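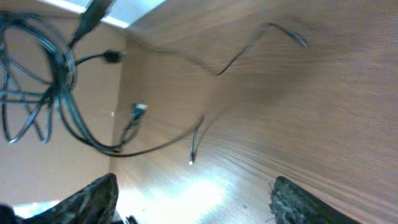 Sun 14 November -- cable handling under desks, draft rules

Working on the Hirnby cell notes again. Task is the under-desk one: reach into the cavity, find a named cable end, take it, bring it out to the front edge. The current handling sheet was written for parts in trays and says almost nothing about things that hang. Going through it line by line and marking what holds and what needs a new rule. Yee-man has the old sheet open on the shared drive, so please don't edit that copy.

State of the bundle

Dark coils on the left by the beige wall, loose ends coming off them at several heights. One long thin wire runs over the wood panel and is blurred in the wrist view, so it was moving at that moment. Fingers open, nothing between them. There is a strong glare patch on the panel between the fingertips, and the opening along the desk edge reads as a white strip.

Two of these matter for the rules: the moving wire and the glare.

Rule 1, settle before grasp

No closing command while any cable near the target is in motion. Proposed test: compare two wrist views 300 ms apart and hold if the difference inside the target region is over threshold. Threshold is still open. Marianna wants a fixed number in the sheet; I would put it in the cell config and have the sheet point to it, otherwise we reissue the sheet every time a camera is swapped.

If it has not settled after 6 checks, back out along the entry path and log it as "unsettled". Do not try from another angle inside the cavity. Fingers that turn in there are likely to pick up a loop.

Rule 2, grip the body

Grip on the connector body or the strain relief. Never on bare cable within a bend, and never on the metal of a plug tip. The old sheet says "grip at or near the end", and for a thin cable with a small metal tip that wording allows exactly the wrong thing. Replace the sentence.

Small bright tips are a detection problem too. A tip that catches the light looks a lot like a speck of glare, and the panel is glossy enough to give plenty of those. Require that a tip candidate be joined to a traced length of cable before it counts as a target.

Rule 3, pull limits

Stop at 75 percent of the cable's rated pull, no override from the operator panel. Carola asked whether the limit should be lower when the far end is unknown. Yes. Unknown far end means treat as plugged in and live: no pull at all, only lift and guide until the path is traced. Wrote that in as 3b.

Rule 4, light

Lamp position is to be recorded with every run. Saturated pixels inside the grasp region are a hold condition, same handling as rule 1. Dzintra suggests a polarizing filter on the wrist camera. Fine by me as a fix, but the rule should stay even if we fit one.

Rule 5, people

Nobody's hands in the cavity with the arm enabled, including "just to move that one loop". Arm disabled at the cell switch, key out, then reach in. This was already in the Viradwood rules and got dropped when the text was shortened for Hirnby. Put it back word for word.

Logging

Keep wrist views at full size for the last 1000 frames before any hold or stop. The Salcedo logger drops to small size by default when the disk gets busy -- needs changing before we rely on it for thin wires. At small size a wire that thin would be a pixel wide at best, and the motion test in rule 1 would mean nothing.

Log words to use, and no others: settled, unsettled, saturated, no trace, pull stop, operator stop. "Failed" is not a log word. I found it in three different places meaning three different things.

Open

-- Threshold for rule 1 (me, with Marianna)
-- Does a slack loop over the gripper body count as contact? The force reading will probably not see it. Annelies had a case like this on the Grarnlow arm, ask her for the log.
-- Wording for cables that look the same but are different lengths. Labels at both ends would solve it, but the sheet can't assume labels.
-- Review of the full sheet is set for January. Rules 1 and 5 should go in ahead of that as an interim note.

Sent 3b and rule 5 to Carola for a read. Rest stays draft.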